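Manipulation project notebook, Hurkthorpe bench
12/15/22

Goal for today: get the hand-held gripper recording clean demonstrations for the basket task, and settle the finger spacing before the break. Project code is Cludix. Training stays on the old Merkia workstation until April at least.

Started with the time offset between the video stream and the finger width reading. Yesterday's files had the width lagging the video by 4 samples. Cause was the logger stamping the width value on write, after the buffer. Moved the stamp to the read call. Lag is now under one sample on every file checked. Old files can be shifted in the loader, no need to throw them out. Flag is offset_fix, default off. Turn it on for anything recorded before today.

Finger spacing next. The two settings under discussion were full open and a 90 mm stop. Full open gives a better view of the table between the fingers but costs time on the close, and the person holding the tool tends to overshoot sideways. With the 90 mm stop the approach is tighter and the fingers reach the basket rim sooner, sometimes before the object. Not decided. Full open stays for the next batch so that it matches what the policy has already been trained on. Changing it halfway would mean splitting the set.

Calibration: used the Bhat routine again, with the printed board flat on the table. First pass gave a bad residual. The board had curled at one corner. Taped it down and repeated, result acceptable. Values saved in the shared folder under today's entry. Do not use the values from the first pass; they are still in the local directory on the workstation and I have not cleaned that up.

Episode count for Cludix stands at 127. Of these, 30 have the object placed behind the basket as seen from the tool's start position, and those are the ones the policy does badly on. The failure is consistent — it closes early, near the rim, and then lifts with nothing. Two possible causes:

1. Not enough demonstrations with the rim near one finger.
2. Rim and object close together in the crop, and the crop is too small to separate them.

Cause 1 is cheaper to test. Plan is to record more approaches along the edge of the basket, with the basket kept to one side and the tool coming in low. Vary the basket angle between episodes, keep the table the same.
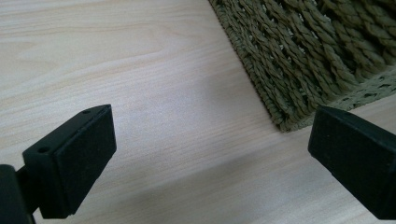
Fingers open, nothing held. Basket corner close behind the right finger.

For the edge approaches, start with the fingers open and hold still for a second before moving. The segmenter needs the pause to find the start of the episode. Several of last week's recordings were rejected for this alone.

Crop size: current setting trims the top of the view, and with the basket up there the rim goes with it. Try the larger crop on the existing set first. Memory on the workstation may be the limit, drop the batch size if so.

Open items
— offset_fix to be added to the readme
— delete first-pass calibration values from the local directory
— edge approach batch, same table, full open
— rerun evaluation with larger crop, old weights and new
— spare screws for the finger mounts, the bin is nearly out

Left the loader check running on the older files. Log goes to the usual place.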